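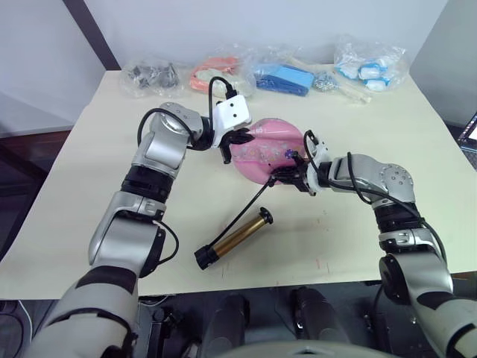

2/ Bimanual stuff today. Both grippers on the pink flowery thing, planner now treats it as one closed chain. Used to be two arms arguing

3/ Force limit on the right wrist was set to 56, should of been 10. My typo, from Strand config days. Sorry Tahsin

4/ Cables still not in the collision model. Planner thinks they're air – next job

5/ Brijesh wants the bags along the back as keep-out boxes. Fine, but replanning goes from 2 ms to 4. Will push teh branch tonight, comments welcome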